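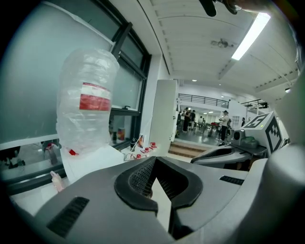

Figure 3. Bottle in a loose transparent bag, at the window ledge.

3.2 Secondary wrapping and label legibility

Secondary wrapping is defined in this paper as any flexible layer added over a retail container after purchase, usually a thin bag. It is common in the Bravholm households and receives little attention in the storage literature, where containers are generally assumed to be bare. Of the 243 containers logged on ledges and shelves, 39 carried a secondary wrap. The wrap was recorded as tight, loose or partial. A loose wrap is crinkled and stands away from the container wall, as on the clear plastic bottle in Figure 3, where the folds return white highlights but the red and white label at mid-height can still be made out through the plastic. Cases of this type were coded as "legible by color" - the label can be located and its main colors named, whether or not the wording can be read.

Legibility was scored separately by two coders using the Plirnbridge scale (Sqalli, Section 2.4). Disagreements were confined almost entirely to loose wraps near windows. Light from the side produces highlights that move with the position of the viewer, and a label scored as legible from one position may be scored as partly obscured from another. For this reason each wrapped container was scored from two positions, and the lower score was kept.

Location was coded by the nearest fixed surface. Window ledges were treated as a class of their own, as they tend to collect small items of mixed type - boxes, slender bottles, propped cards - with no common function. Roughly 40 percent of the wrapped containers were found on a ledge or directly beside one. We do not interpret this as a preference for ledges, given that the Zarkmont apartments have few open shelves.

Containers with an opaque wrap were excluded from the scoring but kept in the location counts. The effect of this choice on the totals is examined in Section 4.1.

Previous section | Contents | Next section | References
Shares: 74 | Comments: 0
Contact | Copyright Ojo Working Papers | Back to top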